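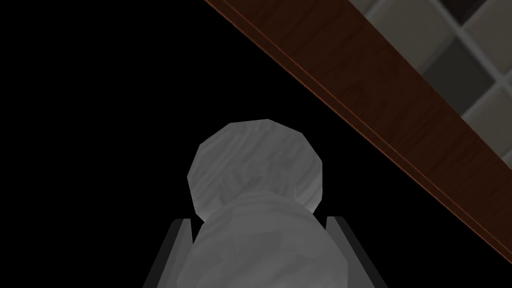 Clenen Saisie : module de collecte de démonstrations en simulation

Clenen Saisie est le module de génération d'exemples de la suite Clenen, éditée par Uretti. Il produit des trajectoires de préhension annotées, destinées à l'entraînement de politiques de manipulation par imitation. Les épisodes sont exécutés dans un moteur physique, rendus depuis une caméra solidaire du poignet et enregistrés avec les états articulaires et les commandes de la pince.

Principe de fonctionnement

Un opérateur fournit un jeu de démonstrations de départ par téléopération. Le module rejoue ces démonstrations en faisant varier la pose initiale de l'objet, la texture des surfaces, l'éclairage et le coefficient de frottement. Chaque variante est simulée intégralement. Les épisodes qui ne satisfont pas au critère de réussite sont écartés du jeu principal et versés dans un jeu d'échecs séparé, exploitable pour l'entraînement d'un classifieur.

Le critère par défaut combine un contact sur les deux doigts et une élévation minimale de l'objet, maintenue jusqu'à la fin de l'épisode. Il peut être remplacé par une fonction Python.

Objets et décors

La bibliothèque Farah, livrée avec le module, comprend 178 objets à maillage simplifié. Les facettes restent apparentes au rendu, comme sur la tête arrondie de l'objet gris tenu entre les deux doigts. Les maillages de collision sont distincts des maillages d'affichage et peuvent être édités séparément. L'import de modèles tiers est possible aux formats OBJ, STL et URDF.

Les décors Pokcombe (plans de travail, étagères, sols carrelés) sont proposés en option. Les textures de bois et de carrelage y sont tirées au sort au début de chaque épisode, sauf si une graine est imposée dans le fichier de configuration.

Données enregistrées

Image couleur de la caméra de poignet
Carte de profondeur (désactivable)
Masque de segmentation par instance
Positions et vitesses articulaires
Ouverture de la pince et efforts de contact par doigt
Pose de l'objet dans le repère de la base
Graine aléatoire et paramètres de variation

Caractéristiques

Démonstrations de départ conseillées : 100 par tâche
Épisodes par lot : 3000 au maximum
Longueur d'un épisode : 200 pas de commande par défaut, réglable
Pinces prises en charge : deux doigts parallèles ou angulaires
Format de sortie : HDF5, un fichier par lot
Système : Linux 64 bits, carte graphique compatible Vulkan
Interface : ligne de commande et API Python

Limites connues

Les objets déformables et les liquides ne sont pas simulés. Le flou de profondeur de champ est appliqué en post-traitement et ne modifie pas la carte de profondeur. Les efforts de contact dépendent du pas d'intégration ; il convient de conserver la même valeur pour tous les lots d'un même jeu. La reprise d'un lot interrompu s'effectue au dernier épisode complet.

Licence et livraison

Licence par poste ou flottante, mises à jour incluses pendant la durée du contrat. La bibliothèque Farah est comprise dans les deux formules, les décors Pokcombe sont facturés à part. Livraison par téléchargement, documentation en français et en anglais. Devis sur demande auprès du service commercial d'Uretti.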